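Workshop tips: trying out grippers on an old PC

Filed under: Robots, benches, things we should have labelled

We spent most of October finding out which gripper could put a desktop computer back together without turning it into a different, smaller computer. Three arrangements went on the same arm, with two controllers and more cameras than anyone wanted to plug in. Elin Parry did the wiring, I did the sulking, and what follows is what we'd tell anyone with a similar bench and a similar lack of sense.

Before you bolt anything on

Pick a computer you don't love. An old tower has everything you need for a fair comparison: something light and flat (memory), something long and awkward (a graphics card), something square and expensive-looking (the processor) and a great many cables that will get involved whether invited or not.

Lay the case on its side and fix it down. Ours was only resting there for the first afternoon, and the arm pushed it politely along the bench each time it missed. A strip of rubber mat and two stops bolted into the bench slots cured it.

Give every part a home. A printed tray with a pocket for each one saves more time than any software setting, as the arm can be told once where to look. Print the pockets slightly generous. Our first tray fitted so snugly that the gripper picked up the memory and the tray together, and looked rather pleased about it.

Take off your watch. Same for lanyards.

Which fingers

The Thevar fingers came first. They're soft, and lovely for picking up a tomato. On a circuit board they're like trying to post a letter in oven gloves. The part goes in at whatever angle it fancies, and you can't tell from the motor current whether it has seated or just given up.

The Naltetti pair are stiff, with narrow tips, and they hold a card dead straight. They're also unforgiving. If you're off by a whisker they'll lean on the board until the controller complains, so set the force limit low and work up. Stick a thin layer of rubber on the inside faces, and change it when it goes shiny.

The third was a home-made set that Elin cut from plate one evening. We don't talk about it. It's a very good bookend.

If you only have the money for one, buy stiff fingers and pad them. Padding a stiff finger takes ten minutes. Stiffening a soft one is a hobby.

Where to put the cameras

Start with two. A fixed one over the bench tells you where the arm is in relation to the case and tray. A small one at the wrist tells you what the fingers are about to do to your motherboard. Each is hopeless at the other's job.

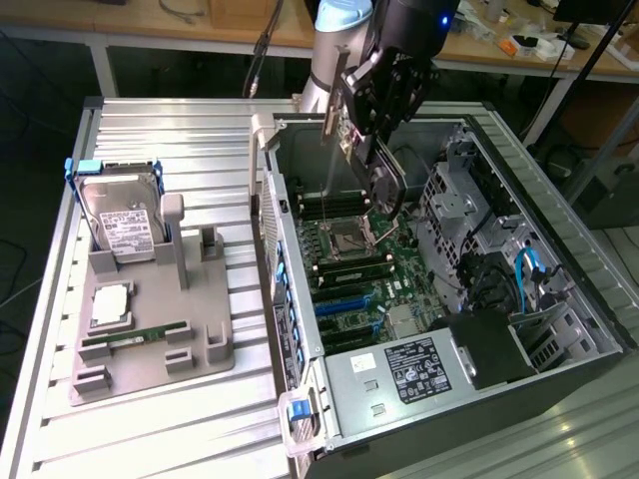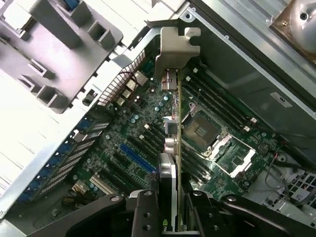

Getting a wrist camera to behave

Turn off automatic exposure. Pale surfaces inside a case will fool it, and the bit you care about goes black just as the fingers arrive. Set it by hand with the arm low in the case, where the work is, and leave it alone.

Mount it so that both fingertips stay in view when closed. We had ours too far forward to begin with and got a splendid close-up of a screw for the whole of one session.

A small lamp to one side helps with shadows, but move it about before you commit. The gripper is a large dark thing and it'll block the light from exactly the direction you chose.

1440 lines of picture sounded grand on the box. We dropped it to something humbler, the lag went away, and the arm stopped reacting to events from the recent past.

Tidy the camera cable with loops of soft tape, and leave slack for the wrist to turn fully both ways. Run the arm through its whole range by hand before you power anything. If the cable goes tight at any point, it'll go tight at speed later.

Controllers, briefly

We tried a Privport box and a Sirness one. The Privport has a lovely screen and a manual that reads as if it had been translated by a committee of kettles. It's quick, though, and it lets you set force limits separately for closing and for pushing down, and you do want those separate. A card needs a firm shove and a gentle grip.

The Sirness is slower and plainer, and the stop button is the size of a jam jar lid. Laurinda Tavares borrowed the bench for an afternoon, used both, and picked the Sirness before her tea had cooled. I prefer the other. We now have a bench with two controllers on it and a certain atmosphere.

Whichever you use, save your settings under a name you'll understand in a month. "final" isn't one. Neither is "final-elin-NO".

A fair test

Change one thing at a time. It's dull, and you'll be tempted to swap fingers and controller together to save an evening, and then you'll have learnt nothing about either.

We ran 150 picks for each pair of fingers, in batches, with the parts back in the tray between goes. Naltetti dropped 8. Thevar dropped 14, and was a good deal slower about it. The bookend was withdrawn early.

Write down the misses as well as the drops. A part that's held but crooked counts as a miss, however much you'd like to nudge it in with a pencil.

Odds and ends

- Clip back loose cables in the case before each run. Fingers love a loop.
- Leave the processor until last. Bent pins are a long evening with a magnifying glass.
- Hold a graphics card by its solid body and keep the fingers off its gold contacts.
- Check that slot latches are open before the arm goes down. The arm won't.
- Wipe the finger pads with a barely damp cloth and let them dry.
- Keep spare screws in a lidded tin. An egg cup seemed charming until it went over.
- Stop for lunch with the arm parked and switched off, well clear of the case.

Next on the list is the side panel, which has a catch I can't work reliably with my own hands.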